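Avetti DS-4 Desk-Side Handling Package

Overview
The Avetti DS-4 is a software and fixture package for full-size humanoid robots used at office and light assembly desks. It covers one class of job: moving small parts between a desktop and the top drawer of a cabinet next to it. Furniture stays as it is. The package was developed at Bonevdale and is now in daily use at the Cevumberg repair depot. 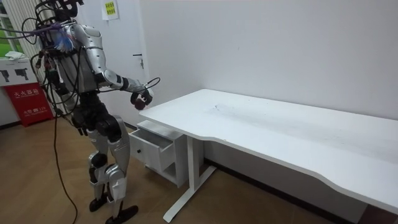

Reach is set per station during commissioning. The installer teaches desk height, drawer position and the floor line where the robot stands, then stores them as a station file. One controller holds up to 12 station files.

Grasping
Round and irregular parts are picked with a multi-fingered hand. Default part limit is 200 g. Heavier parts need the Ji wrist kit, ordered separately. 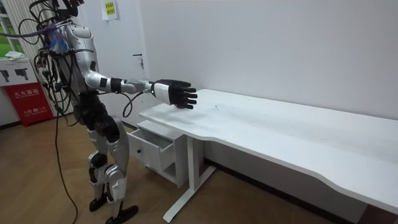
Right arm extended over the near end of the desk, fingers open.

Changes to the job
At Cevumberg, bench technicians used to put away and fetch their own parts. With the DS-4 they leave parts on the desktop and call the station from a terminal. Stooping and drawer work drop out of the shift – exception handling comes in. Each shift names one person to clear faults and confirm restarts, and that person needs 4 hours of training. Plan for this in the roster. The package does not remove the post.
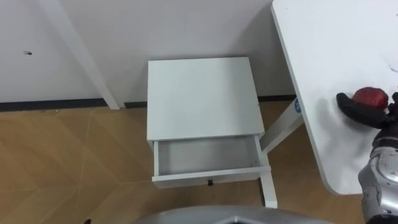

Cabinet with open drawer, red object on the table at right.

Walkways
Mark the robot's standing area on the floor and keep seated work out of it while a cycle is running. Cable routing is agreed at the site survey.
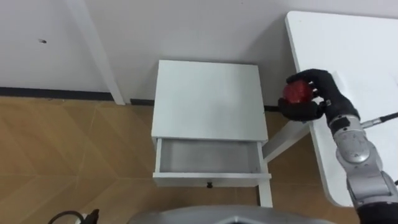

Loan Lương: We have run ours since January. The putting away is fine, I don't miss it. What changed more is the timing, because you can't just reach into the drawer in the middle of a cycle. Please add a hold button at the desk. The terminal is too far away.

Service
Inspect finger joints and wrist fasteners every 2400 cycles. Station files should be backed up before any desk or cabinet is moved.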